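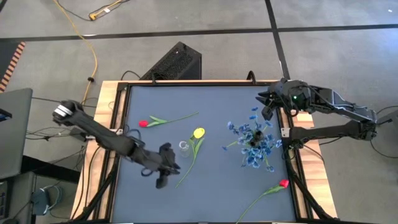 Section 4. Arranging stems in the vases

This section covers the Duvska tabletop flower set on a flat work surface. Read section 3 (unpacking) first.

4.1 Preparing the surface

1. Wipe the surface with a dry cloth.
2. Stand the small clear vase upright on the surface. Leave 100 mm free on all sides.
3. Lay the stems flat, one layer deep. Do not stack them on the vase side.
4. Turn each stem so that the full length is visible, from bloom to cut end.

Note: Tulips and roses are supplied as single stems. The blue flowers are supplied as a bunch and stay together. Do not pull the bunch apart.

4.2 Filling the clear vase

1. Pick up one tulip by the stem, below the lowest leaf.
2. Hold the stem vertical above the neck of the vase.
3. Lower it until the end touches the bottom.
4. Release the stem. The bloom may lean to one side.
5. Add the next stem from the opposite side of the neck.

CAUTION: Do not grip the bloom. The head can separate from the stem. 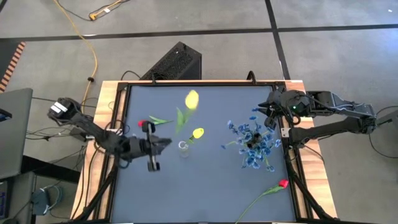

6. If a leaf catches on the rim, lift the stem 15 mm, turn it a quarter turn and lower it again.
7. Stop when a stem no longer drops under its own weight. Forcing it can tip the vase.

Long roses are top-heavy in the small vase. Lay them to one side until the tulips are in place — they go in last or not at all.

4.3 Placing the blue bunch

1. Use the wider vase. Set it at least 600 mm from the clear one.
2. Hold the bunch by all of its stems and insert it in one movement.
3. Spread the leaves outward by hand.
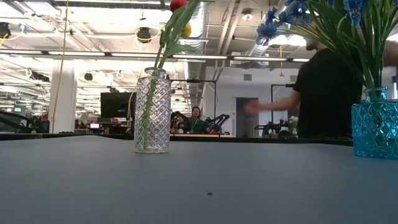
4. Check both vases from table height. Each base must sit flat.
5. Bend any leaf that hangs over the table edge back toward the vase.

CAUTION: Glass. Do not slide a filled vase across the surface. Lift it with one hand under the base.

4.4 Clearing the table

Remove the stems in reverse order and return them to the Bokbridge tray, blooms facing the same way. Replacement stems are listed in section 7.

Section revised by Getachew Yilma, July.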